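Two-arm pen and cup task -- relabeling failures vs. more demos

birkar_lab
Posted 16 September 2025

ok so quick writeup before I lose my notes. Task is pens plus a white cup on a white table, two arms, one policy. We compared plain cloning against cloning where the missed grasps get cut out and relabeled as "retry" segments. Same 500 demos both ways. Some head cam views:
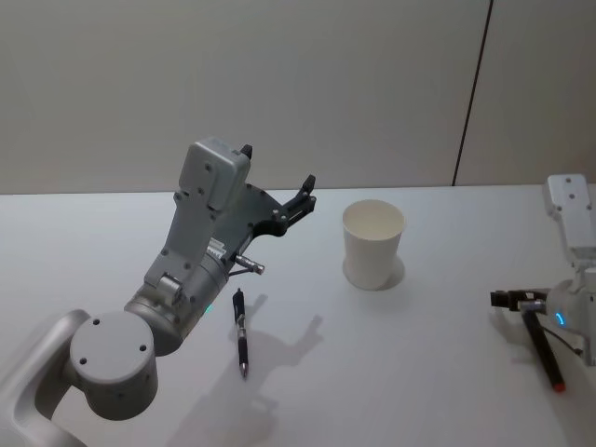
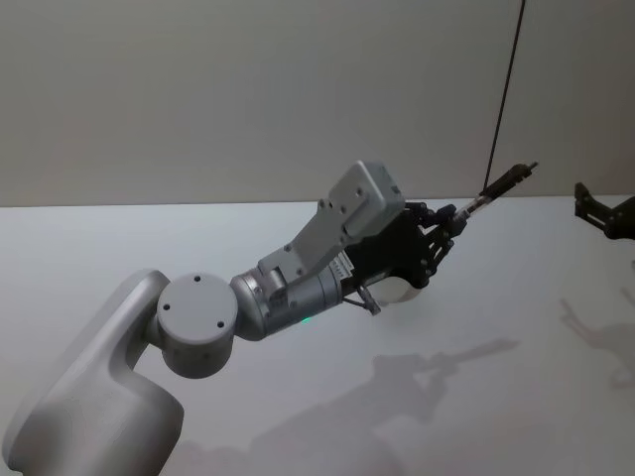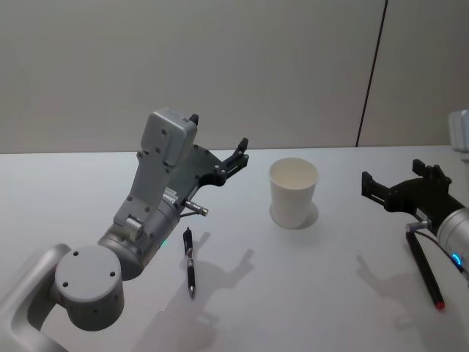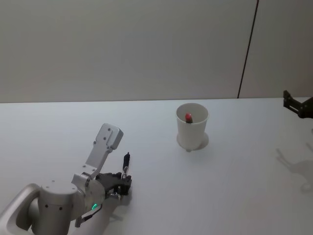 Result

Relabeled set wins by a lot on first pen, almost nothing on the second. Training stopped at step 2059 for both, loss was flat. 4 seeds each. Will post curves when teh plots are cleaned up.

Replies (6)

goossens_fan
nice. but isn't this just more weight on the grasp phase? did you try upsampling grasps without the retry label

birkar_lab
we did, 2 seeds only. Helped a bit. Not the same jump. Should of run all 4, I know

Rostholm
Not convinced. White cup, white table, gray wall -- that's an easy background for dark pens. Put a dark mat down and I bet the gap closes. Also look at the shadows on the table in all of these. Policy could be reading arm height off the shadow.

birkar_lab
shadow thing is fair. Both sets have the same lights tho, so it doesn't explain the difference between them

Rostholm
Explains why it won't transfer. Different complaint.

jornell22
the third one down is the case that kills us. Pen nearly vertical on the table, left gripper open over it, cup off to the right. Ours grabs too close to the clicker end and the pen swings. How do you label that, miss or success? Our two labelers split on it constantly

birkar_lab
success if it stays in the fingers till release. Swing doesn't count. Yes it's crude

goossens_fan
that rule probably IS your second pen problem. swung pen goes in crooked = next one has nowhere to go

birkar_lab
hm. ok rerunning with swing as a miss, same demos. Dark mat after that if I get the table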